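Handout 7: Learning to tidy from hand-held demonstrations

These notes cover the second half of the session on imitation learning. The Kosten report is the set reading. You need only the method and results chapters.

The task is to put loose chopsticks into a utensil holder on a kitchen counter. It looks easy, but it is a hard test for a policy. The sticks are thin, they roll, and they hide each other. A small error in height means the jaws close on nothing or press into the counter.

Demonstrations are recorded with a hand-held gripper that carries its own camera. The person doing the task sees the counter directly, while the policy learns only from the camera view and the jaw width.
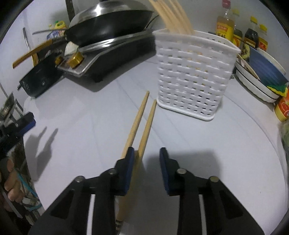
The Toltar set has 200 demonstrations in one kitchen. Each is cut into three phases: approach, grasp and insert. The phase labels are used to weight the loss and are not given to the policy at run time. Without the weighting, approach takes up most of the training steps and the grasp is learned badly.

Two baselines were trained on the same data. Dritance predicts one action at a time. Ugwu predicts a short chunk of actions and carries out the first part before predicting again. The weighted method uses the same chunks as Ugwu, so the only change is in the loss.

Each policy was given 50 trials. A trial counts as a success if every stick ends up in the holder and the holder is still standing. The weighted method succeeded in 36. Most of its failures came at the grasp, when the jaws picked up one stick and pushed its neighbour away.

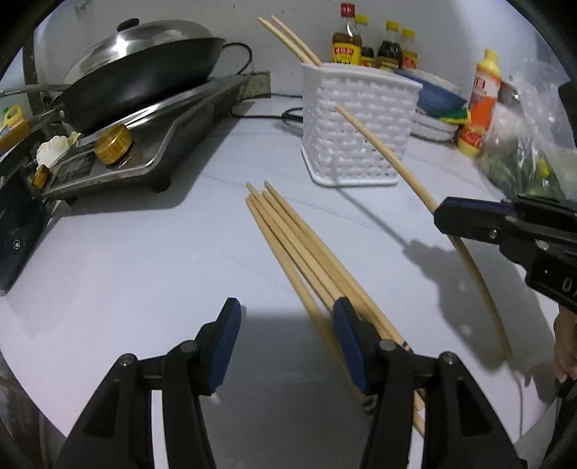 Fig. 2. Right jaw against a bundle of five chopsticks, with the utensil holder behind.

Bundles raise a question the report leaves open. If a person sometimes takes a single stick and sometimes several, the data hold two good answers for nearly the same view. A policy that averages them may reach for a point between sticks. Chunking helps once a choice has been made, but the choice itself still has to be learned.

For next time, read the section on phase labels and write half a page on how you would mark the end of the grasp from jaw width alone.

Robot Learning course notes | Questions to the course office | Back to top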